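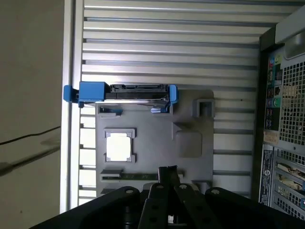

Attachment 1. Drive carrier and gray tray, wrist camera view.

Ticket: handling rule 7, clearance at drive carriers
Queue: Villanueva cell, service automation
Opened by: Heledd Price
Assigned to: Florencio Cabello
Priority: normal
Status: closed, rule text changed

Opened 6 November 2022

Problem as reported
Job stopped on approach to the drive carrier. Controller log shows a side force warning on the wrist, then a protective stop. No error from the vision side. Restarted from the home pose, same result at the same waypoint. The operator asked if the force limit could be raised for this step. I have left it alone until someone answers.

Handling rule 7 says "keep clear of adjacent parts during approach." It gives no distance and does not say which parts count as adjacent. Two programmers have read it in different ways and both versions are in the job library.

Reply, F. Cabello
Do not raise the limit. Rule 2 covers this: a force limit is set from the part being handled and is never changed to clear a stop. If the limit is in the way, the path is wrong or the part data is wrong.

Please send:
- the job revision from the controller, not from the Postar folder
- the tool file name
- the wrist log for both stops

Reply, H. Price
Job revision 10. Tool file is the long finger set. Logs uploaded. Both stops are on the lateral move, before the fingers start to close.

Reply, F. Cabello
Revision 10 was written for the short fingers. The tool file was changed in February and the approach points were not taught again. With the long set the lateral move begins too low. The controller accepts this because the tool check compares payload only.

Steps taken:
1. Locked revision 10 in the library.
2. Copied it to a new revision and raised the start of the lateral move by 8 mm.
3. Split the approach into a lateral move at height and a straight move down the carrier axis.
4. Ran it at reduced speed with the cell door closed and the carrier in place. No warning.
5. Ran it at job speed. No warning, peak side force under the limit.

Checked the same approach style at the gray plate, where brackets stand up from the face and a straight sideways move could catch them.

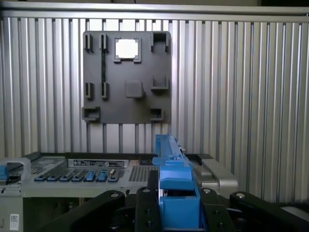
Attachment 2. Gray plate with brackets, blue gripper fingers below it.

Reply, H. Price
Repeated steps 4 and 5 on the other shift with the Marnano controller. Same result. One question on the plate: does a bracket count as an adjacent part if it belongs to the plate itself?

Reply, F. Cabello
Yes. Anything raised that the fingers or the links could reach counts, including features on the part being approached. The links are wider than the fingers and are usually what touches first. Check clearance with the gripper open, at its widest point.

New wording for rule 7, agreed with Clallo for all cells on this job library:

"Approach in two moves. Make the lateral move at a height that clears every raised feature within reach of the open gripper. Make the final move along the axis of the part. Any change of tool file requires the approach points to be taught again and the job to be given a new revision number."

Remaining work
Tool check to compare finger length as well as payload. Moved to its own ticket, owner H. Price. Revision 10 stays locked until that is released.

Closed by F. Cabello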